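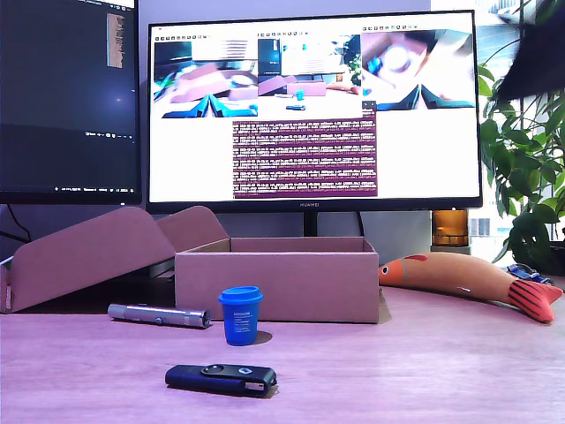 Small stuff on the desk next to the open box, flash drive up front.

Bought the Dadora desk bundle in October 2020 when I was finally getting a real work corner set up. Been meaning to write this for ages. Quick version: flashlight good, cup better than it has any right to be, flash drive fine, box so-so. Longer version follows, I've got a bit of time before a call.

Price first. I paid $79 for the lot, shipping included. Felt steep when I clicked the button. Added up what I'd pay separately at Josau and the gap was maybe a few bucks, so no big savings, just one order instead of four.

Flash drive. Black, swivel cover. I like swivel covers, lost too many of the little pull-off caps over the years. Copied a 14 GB folder of old photos onto it the first night, went fine, not fast. Got warm. If you move big files every day get something quicker. For documents and taking stuff to the print shop it does the job. Mine's stiff to turn, loosened up a little after a month or so.

Flashlight. Slim, silver, button on the side of the barrel. My favorite thing in the bundle. Metal, so it feels cold and solid in the hand, and it fits in the drawer with the pens. I use it mostly for looking behind the monitors when a cable comes out. Beam is narrow. Don't expect to light up a yard with it. One complaint, it rolls. Put it down on a desk with any slope at all and off it goes. Batteries lasted me until January with light use.

Cup. Little blue thing shaped like a to-go coffee cup. Small!! I expected normal size from the listing and laughed when I unpacked it. Good for one short espresso or, what I do now, paper clips. The lid is a lighter blue than the rest, sits snug. Printing on the side is tiny. Hand wash only according to the leaflet, I ignored that twice and it survived.
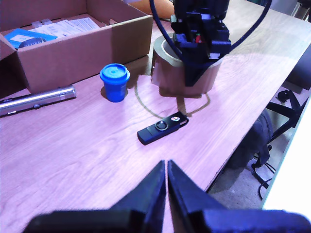

Is the cup any good for hot drinks on the go?
Only if you drink very little and walk very carefully, I'd keep it for the desk.

OK, the box. Plain brown cardboard, open tray with fold-over flaps. They call it a "desk organizer" and that's generous. No dividers. The walls are low so anything tall tips out if you carry it. Folds up easy enough, took me 3 tries to get the flaps to behave the first time, after that no problem. I ended up using it for mail. It has held up better then I thought it would, corners still square, but it's cardboard, keep your drinks away from it.

Tape. Not part of the bundle, I ordered a big roll of brown packing tape from Fornex at the same time and it's worth a mention as I've used it more than anything else. Sticks well, tears badly by hand, you want scissors or a dispenser. Big heavy roll, stands on its side on the table without fuss. Closed up 16 moving boxes for my sister with it and there's still plenty left.

Also had a look at the Bako set before buying. Cheaper, but the flashlight in that one is plastic and there's no cup. Reviews for the drive were bad too. Might be fine if all you want is a light and a box.

Would I buy it again? The flashlight, yes, tomorrow. The whole bundle, probably only as a gift for somebody moving into a first office or a dorm. Dadora support was OK, I wrote to ask about the leaflet (mine was missing the page on the drive) and they sent a PDF the next day.

Four stars. One off for teh box and the slow drive. Would be three and a half if the site let me.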